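Contents > Part Two: Reading in and out of school > Chapter 9: Reading for pleasure

Chapter 9
Reading for pleasure

Most children learn to read in the sense that they can turn print into words. A smaller number go on to read because they want to. This chapter deals with that second group, how it comes about, and what a teacher or teaching assistant can do to make it larger. It follows on from the work on phonics and fluency in Part One, and you should have those chapters fresh in your mind before you begin.

By reading for pleasure we mean reading that a child has chosen to do and could stop at any moment. The material does not matter for the definition. A football annual counts, and so does a comic, a joke book, a long novel about dragons or the same picture book for the ninth night running. A class reader studied for a test does not count, even if the child happens to enjoy it. The line between the two is not always clean. A child may start a book because it was set and finish it in bed under a torch, and in that case most teachers would say that something has changed along the way.

9.1 The reading diary and its limits

Many primary schools ask families to sign a reading diary. The diary tells the teacher that a book was opened at home, and for some families it sets up a useful habit. It says very little about whether the child was interested. At Tiltberg Primary, the school we return to throughout this part of the book, 54 pupils in the two Year 4 classes kept a diary for a term. Nearly all the diaries were signed on most nights. When the same pupils were asked to name a book they would tell a friend to read, a good many could not think of one.

The staff did not scrap the diary. They changed what went in it. Pupils could now write a line of their own, draw something, or leave the page blank and say nothing. Parents were told that a blank page would not be followed up. The entries became fewer and longer. Several children used the space to complain about endings, and the teachers found these complaints more useful than the signatures had been, as they showed who was reading closely enough to be annoyed.
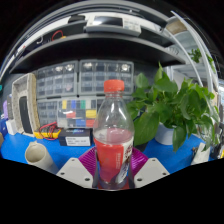 9.2 Choosing books

Choice is the part of the subject on which teachers disagree most. One view holds that children should be left alone with a well-stocked shelf. Another holds that a child with a free choice of 1,000 books will pick up the one with the shiniest cover, put it down after two pages and decide that reading is dull. Both views have some truth in them. A confident reader can cope with a large shelf and a poor start. A less confident reader often needs the shelf made smaller first.

One simple method is to put out a tray of some 9 books on a table and change the tray every Monday. The books should differ in length and kind, and at least one should be very short. The teacher reads the first page of 2 or 3 of them aloud and stops. No questions are asked afterwards and no writing is set. Children may take a book from the tray or ignore it.

Series fiction deserves a mention of its own. Adults often worry when a child reads nothing else. At Tiltberg the favourite was the Fadeo books, in which a girl called Inga works on her aunt's canal boat, the Cavanari, and solves a small mystery in each story. The plots are much alike and the sentences are short. For a child who has only lately become fluent, this sameness is a help. The characters and setting are already known, so there is less to hold in mind, and the child gets through a lot of print in a short time. Most readers leave a series of their own accord when they have had enough of it.

9.3 Reading aloud to older children

Being read to tends to fall away at home once a child can read alone, and in school it is often the first thing to go when the timetable is full. There are good grounds for keeping it. A book read aloud can be harder than one the child could manage alone, and the whole class then has a story in common - something to argue about in the dinner queue. Ten minutes at the end of the day is enough. The book should be finished, unless the class votes to give it up.

We look at each of these areas in turn, beginning with choice. Before reading on, think back to a book you chose for yourself before the age of eleven. Note down where you found it, who else knew you were reading it, and whether you got to the end. You will need these notes for the first activity in section 9.4.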